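The Toy Box as Investment

Sumville's old feed store now sells used toys at prices that would make a jeweler blink. A boxed castle set from the nineties sits behind glass with a tag reading $3,109. Rianne Dijkstra, the owner, tells me it will be worth far more by the time my kids finish school. She told the last customer the same thing.

I have heard this pitch a lot lately. Buy it sealed, keep it sealed, wait. Berwyn Lloyd did exactly that for 11 years and kept his receipts, a rare habit in this hobby. He spent $3,448 on sets and sold the lot in April for $2,757, before fees and a storage unit he would prefer I left out.

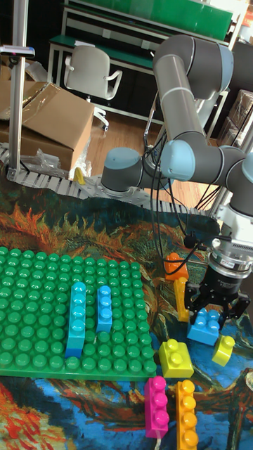
So do old toys make a good investment?

For most buyers they don't, and the ones who come out ahead usually paid very little to begin with.

Dealers point to auction records. Those lists show what sold, and they skip the boxes that came home again. Fenna Van der Linden, who ran the Hanik sales for years, puts it bluntly: "People remember the castle. I remember 50 space stations with no bids."

Lloyd has kept one set. His granddaughter opened it in May.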